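4.2 Shoes left out for the night visitor

I came to the shoe material sideways. My plan for this chapter was to write only about who fills the shoes – a saint, a witch, a bearded man with a sack, depending on where your grandmother grew up – and I kept tripping over people who wanted to tell me about the shoes themselves. So I gave in and went back through all 227 household interviews with that in mind, and in 84 of them somebody brings up footwear without my asking.

What they say doesn't line up very well with the printed sources. The holiday books I grew up with put the shoe by the fireplace, full stop. My families put it on a windowsill, outside a bedroom door, on the back step, under the tree, or wherever shoes already live in that house. In Stedholm, where most people I talked to had no chimney at all, 66 households used the entryway and seemed puzzled that I'd expect anything else. Said Bouazza, whose children picked up the custom at school, told me the visitor obviously comes in by the door because that's where he'd leave his own boots.

I love this answer, and I think it matters. Older accounts treat the hearth as the weak spot in the house, the place where something from outside can get in. If you take the hearth away, the story doesn't fall apart. It moves down the hall (see Figure 3).

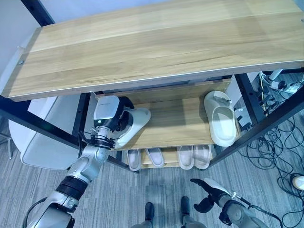 Figure 3. Household shoe rack with slippers.

Glenys Tipoki disagreed with me pretty firmly on this when I read an early draft aloud in February. Her view was that the hearth never mattered much to the children, only to the people writing it down, and that I was describing a move that had happened on paper. She'd always put her shoe by the door, and so had her mother, in a house with two fireplaces! I don't have a good reply. My oldest interviews can't settle it, and I'd rather leave her objection standing here than pretend I've dealt with it.

Then there's the question of which shoe. Tane Donnelly remembered a rule that it had to be polished first, and his cousins a few streets over had never heard of it. Several families insisted on the left one. Quite a few let the child pick the biggest shoe in the house, which usually meant a father's boot, and one girl in Halliday apparently got away with a rubber wader three years running. I coded all of these as "shoe" in the first round and then had to go back and split them up, which ate most of a month.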